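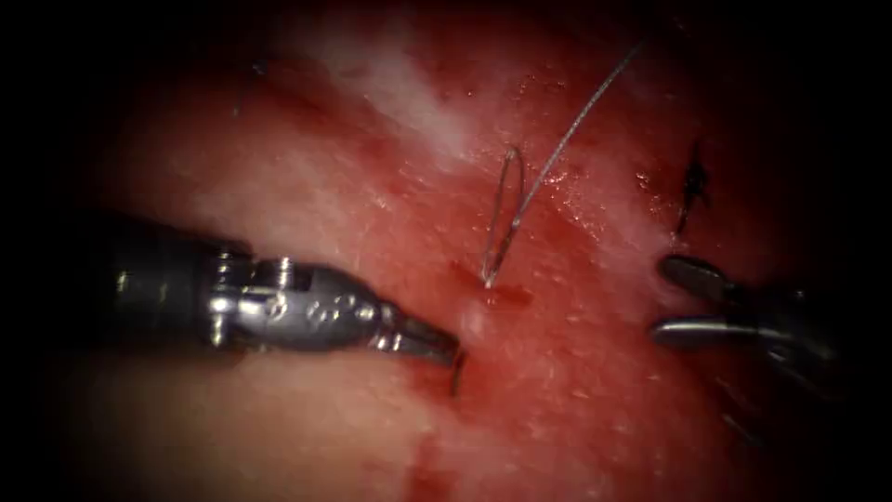

How to Pick a Bunk (and Sleep in It) at a Surf Hostel

I've stayed in a lot of dorms over the years, and I still mess this up now and then. So this is my routine, mostly written down after a bad week in August at a place called Rukitz, where I took the bunk right by the bathroom door. Big mistake!

1. Write to the hostel before you book. Ask how many beds are in the room, and whether the lockers fit a full backpack. At Broneck they told me "up to 40 liters" and my bag was way bigger, so it lived on the floor.

2. Get there early if you can. Check-in at most surf places lines up with the end of the morning lesson, and the good bunks go fast. I like a bottom bunk on the wall farthest from the door. If there's an outlet by the pillow, even better.

3. Hang a towel from the bunk above you. Tuck the top edge under the mattress (ask whoever sleeps up there first) and you've got a curtain. Bring 2 towels so you still have a dry one for the beach.

4. Pack your morning stuff the night before. Swimsuit, sunscreen, wax, water bottle, all in one small bag at the foot of the bed. Please don't use plastic bags, the crinkling at 6 a.m. is awful.

5. Rinse your wetsuit and hang it outside. Put your name on it! My friend Ok-hee Hwang ties a piece of yellow yarn to her zipper, and I've copied her ever since.

6. If the room is too loud, ask to switch on the first night. The front desk at Seok moved me in five minutes (thank you again). By the third night they're usually full.

Earplugs go in your pocket and not your suitcase, so you don't have to dig for them in the dark.

We use cookies to remember your settings and count visits. Accept | Manage cookies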